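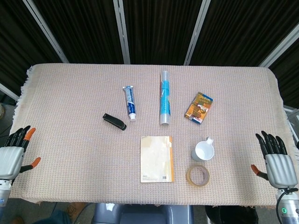
Elsie had put her mother's cloth on the table, the pink one with the fringe, and now there was no place for the plates.

"You take the stapler to Okholm?" asked Corey.

"They have not any in the office. I asked in May."

He took the notebook, looked at the orange spine and laid it back. The cling film he wanted to keep. She said that he never covered anything with it, and he agreed, but he still wanted it.

"And the toothpaste?"

"Mine."

"Then what do I brush with tomorrow?"

She thought about this for a long time. Her train was at 12. She pushed the tube a little to his side of the cloth.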